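3.2 Practice in simulation

The arm was built in a shared workshop over 14 evenings, 2 of them spent looking for one screw. Before risking the real gripper, we rehearsed each grasp in simulation on a wooden table far nicer than our own.

Our test object was a snowman of two overlapping spheres, kept low-polygon out of respect for Zarei's laptop (Figure 2). We chose to approach it from the larger sphere - the waist tempts everyone at first.

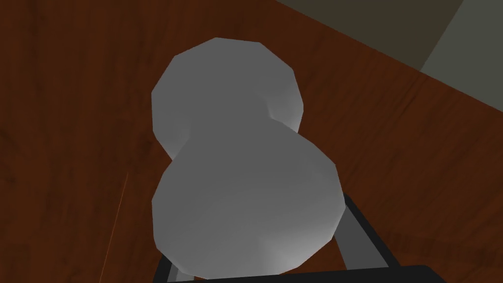 Figure 2. Snowman and gripper in simulation.

Sandu then set the finger spacing by hand, and we logged 68 trials with it.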